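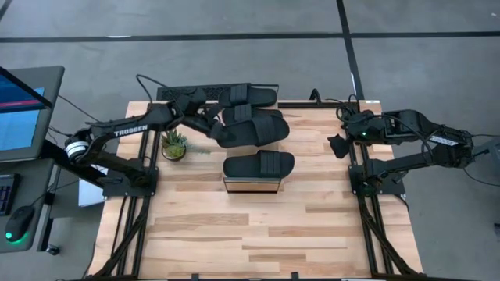

Ticket: Stock sync between Haston and Fevel stops partway
Status: Solved
Product: Trilleo Connector
Opened by: Regula Schwaiger

Hi all! First of all, I love this connector. We've had it going between our Haston register and our Fevel web shop since the fall and it has saved me so many evenings with a spreadsheet. So this is a happy customer with one annoying problem, and I'm writing down everything I try in case it helps the next person.

What happens: the nightly sync starts fine and most of the stock levels in Fevel get updated. Then it ends with "Sync incomplete – 401 Unauthorized" and the last items keep yesterday's numbers. It began in January, a little while after we added the spring sizes. No error before that, ever.

Setup: one store, one register, one web shop. 574 products, many of them in several sizes. Sync runs at 2:00 a.m. Connector is on automatic updates.

Try 1
Logged out of Haston in the connector settings, logged back in, pressed Sync now. Same error. It did get most of the way through again, so the login can't be completely wrong, can it?

Try 2
Made a brand new access key in Haston and pasted it in. (Careful when you do this, the copy button picks up a space at the end and then nothing works at all. I lost half a lunch break to that space!) After fixing the space: same error, same point.

Try 3
Moved the sync to 5:00 a.m. in case the register was running its own backup at 2:00. No change. I've left it at 5:00, it does no harm.

Try 4
This is where it got fun. I exported the sync log and sorted it by item number, and the same items are missing every single night. There are 26 stock lines that never update, and they're all the newest ones. Every size has its own line, so 26 lines is only a handful of products. Then I scrolled to the bottom of the lines that did update and the last one is number 1000. Exactly 1000! That can't be luck.

Try 5
Archived an old group of discontinued sizes in Haston to get under 1000 lines. Pressed Sync now and it went straight through, green check mark, no 401. I may have cheered out loud. Brought the old sizes back and the error came back with them.

So my guess is that the connector reads the stock list in pages of 1000 lines, and something about the login goes wrong when it asks for page two. I'd rather not keep the old sizes archived, we still get returns on them and the register needs to find them. Log export is attached to the ticket. Is there a setting I've missed?
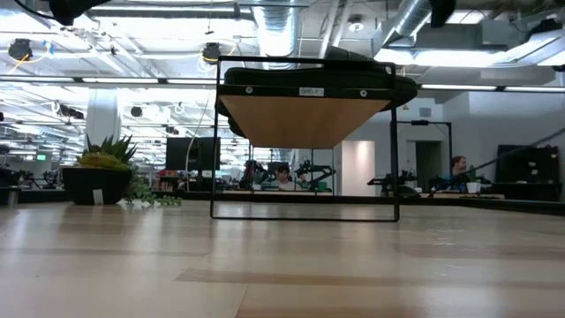 Bühler: Your guess is right, and thank you for the log, it made this one quick to find. Haston hands the connector a short-lived token at the start of each sync. For page one we send that token. For page two we were following the "next" link as it came back from Haston and leaving the token off, so the register's server refused it with a 401. Shops with 1000 stock lines or fewer never ask for a second page and never see it. A fix is in the test channel now. To get it, go to Settings, then Updates, switch the channel from Stable to Test, and restart the connector. Please leave the old sizes active so that the second page gets requested. Your access key is fine and doesn't need to be changed again.

Regula Schwaiger: Wow, that was fast! Switched to Test, restarted, pressed Sync now. Green check mark with all the old sizes active. I compared the 26 lines by hand against the register and every one matches, even the one that had been showing sold out for weeks when we had plenty in the back. I'll let it run by itself overnight before I celebrate properly.

Regula Schwaiger: Overnight run at 5:00 a.m. finished clean, and so did the one after it. I'm calling it solved!

Two small wishes while I'm here:
– Could the error say which page it stopped on? "401 on page 2" would have saved me tries 1 through 3.
– Could the key field trim spaces by itself?

Bühler: Both added to the list. The space trimming is a small change and will go out with the fix. Once that reaches Stable you can switch your channel back, your settings stay as they are.

Regula Schwaiger: Perfect, will do. Thanks again – closing this one from my side.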